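Hulme Evening Program, Beverage Service Basics
Unit 3: Laying Out a Station for Cold Drinks and Garnish
Instructor: Necati Coşkun, Room 436

Read before class

Read these notes before the practical. You will have 8 minutes at the start to lay out your table, and nothing gets cut or poured until the table has been checked. Bring a pen and the order sheet from Unit 2. The Turklow tables are now in Room 436, so ignore the seating plan in the old packet.

Terms used in this unit

Station: the part of the table one person works from without walking.
Garnish: fruit or berries that go in or on the glass.
Landing spot: the place a tool goes back to every time it is put down.
Service side: the side of the table the finished drink leaves from.

The cutting board

The board goes where you can stand square to it. Put it down first and arrange the other things from there. It should not rock. If it does, turn it over, and if it still rocks, lay a damp cloth under it and press down on the corners.

Keep the board for fruit that is being cut or has just been cut. Whole lemons and limes wait on the table or in a bowl next to it. A whole lemon on the board rolls into the slices, and you end up holding it with the hand that should be holding the fruit you are cutting.

Wheels are cut across the lemon. Take off the end first until you see flesh, then cut wheels of even thickness, 5 millimeters for this course. Discard the end piece. Pick out seeds with the tip of the knife. Lay the wheels flat and side by side so you can see at a glance how many are left. Berries can share the board if they stay in their own corner.

We use plastic knives for the first practical. They will cut a ripe lemon if you draw the blade along the fruit. Pushing straight down crushes it and the juice runs off the board. Metal knives are handed out from Unit 4 on, after the safety talk.

Ice

Ice has its own bowl and its own scoop. Hands do not go in the ice, and neither do glasses. A chipped glass in an ice bowl means the whole bowl is thrown away and washed out.

The scoop may stay in the bowl during a short practice if the handle is clear of the ice and you can pick it up without touching anything else. For a full service, keep it on a clean tray next to the bowl. Gustlow's house rules (see the reading) require the tray at all times. Ours are looser on this point, but on the test either answer is accepted if you explain it.

Place the ice on the opposite side from the cutting board. Lemon juice and loose seeds travel farther than you would expect.

Glasses

Stemmed glasses may be laid on their sides in a tray with a rim while they are waiting. Do not stack them. Stand each one up when you need it, holding it by the stem. Check the lip against the light before anything goes in.

Tongs are for garnish and for single pieces of ice. If they are laid across the glasses, lift them off before you reach for a stem. Several people lost points for this last term.

Bar spoons go parallel to the table edge, handle toward your working hand. A spoon that sticks out over the edge will be caught by a sleeve sooner or later.

Trays, plates and cloths

One tray is for finished drinks. It stays empty until the first drink is ready. Do not use it to park fruit, corks or your phone.

A small plate or shallow bowl takes the garnish once it is cut. Look it over before you use it and wipe off any specks. The pattern on a tray or plate does not matter for class. Plain ones are easier to check for dirt, and if you are buying your own, get plain ones.

Fold the cloth in a square and keep it flat. It is for the table only. Glasses are polished with the lint-free cloth from the drawer marked Talter.

Personal things such as wallets and keys belong on the shelf by the door.

Reference tables

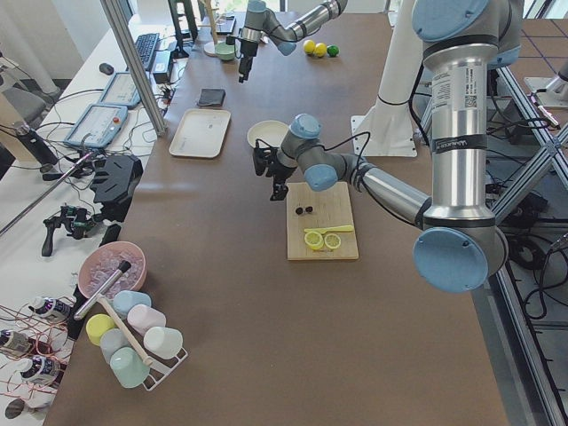 Ice with scoop; lemon slices and berries on the board.

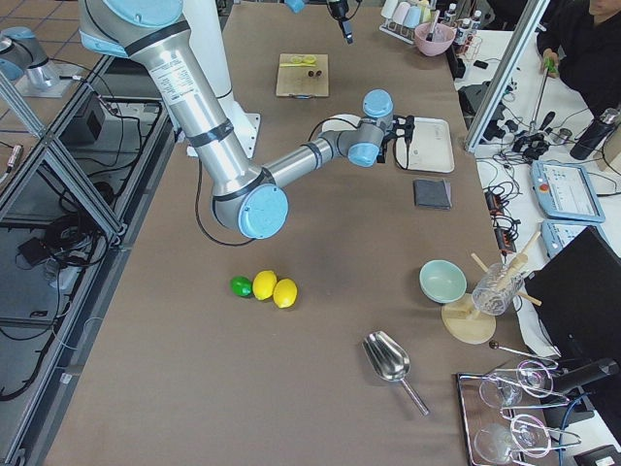 Whole lemons and a lime in a row, glasses laid in the tray, tongs across them.

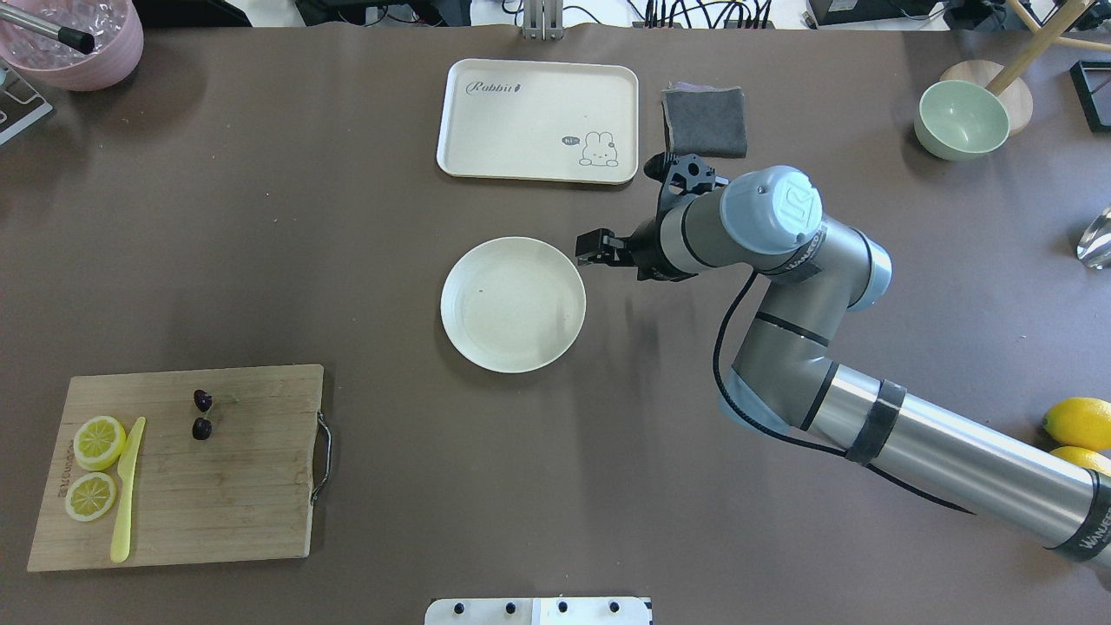
Bamboo board, plate, tray and folded cloth.

Practical task

1. Wash your hands and wipe the table from the far edge toward you.
2. Set down the board and test it for rocking.
3. Place the ice and scoop, then the glasses, then the tongs and bar spoon.
4. Leave the service side clear and put the finished tray there.
5. Call for a check.
6. Cut one lemon into wheels and move the good ones to the plate.
7. Make 3 glasses of iced water with a lemon wheel in each. Ice goes in first, then water, then the wheel, placed with tongs.
8. Return every tool to its landing spot before you carry the tray.

Clearing down

Melted ice goes in the sink. Ends, seeds and unused wheels go in the compost pail. Wash the board on both sides and stand it on its long edge to dry. Uncut fruit that has stayed clean goes back in the crate.

For next time

Read the Gustlow rules through the section on chilled glasses. Draw your own station from above, with each landing spot marked, and bring the drawing to class. Left-handed students should draw it for the left hand.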